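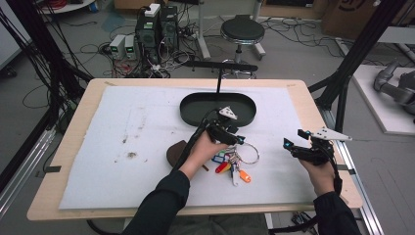
Keys and tags on foam padding, with an oval tray behind.

29th April
By the Birkby workshop desk

Keys do more damage to a table than most tools. The ring is hard, the blades have cut edges, and the bunch gets dropped in the same spot every day. A sheet of foam padding over the work surface deals with most of it, and a tray with a raised rim deals with the rest.

Fitting the foam

Closed-cell foam, 5 mm thick, is enough for keys, hand tools and small metal parts. Thicker sheet dents under a vice or a heavy box and does not always recover. Cut it on the floor with a long blade and a straight edge. Leave it unrolled overnight before trimming to the final size — it creeps, and a sheet cut straight off the roll can end up short.

Tape the edges, not the middle. Cloth tape holds well on a clean table top but leaves adhesive on bare wood if left for years. We lift ours each March and replace it. Press each strip down from the centre outwards. A long strip on the side you lean against is worth more than several short ones elsewhere.

Stains

White foam shows every mark. Brown smudges are usually oil, tea or dye from leather, and they are easier to shift in the first day or two. Use warm water with a little washing-up liquid on a soft cloth, then wipe again with plain water. Do not use white spirit. It softens some foams and leaves a tacky patch that collects dust. If a stain has gone below the surface, turn the sheet over.
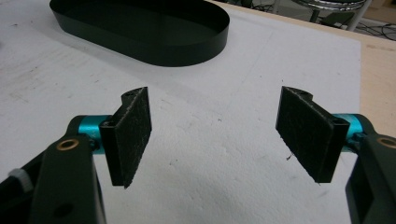 Lint is a separate matter. Fuzzy and felt-like surfaces pick up pale fibres quickly, and wiping with a damp cloth only mats them down. Use a strip of parcel tape wrapped round two fingers, sticky side out, and dab. Do not drag it. Hook-and-loop material needs a stiff dry brush, worked in one direction, with the last fibres picked out with tweezers.

Sorting the bunch

Lay the keys out flat and take off anything that has not been used since last year. Old keys go in a labelled envelope, not in the bin, until the lock they belong to has been identified. Colour tags are quicker to read than written ones, but keep a list of what each colour means. Our store at Clonberg has a padlock key stamped 394 and a cabinet key stamped 2756, and before they were tagged both were regularly tried in the wrong lock.

A tray for keys should have a rim high enough to stop them sliding off and a base wide enough for the bunch to lie flat. Oval and round trays wipe out more easily than square ones, as there are no corners to hold grit. Keep coins and screws in a different container.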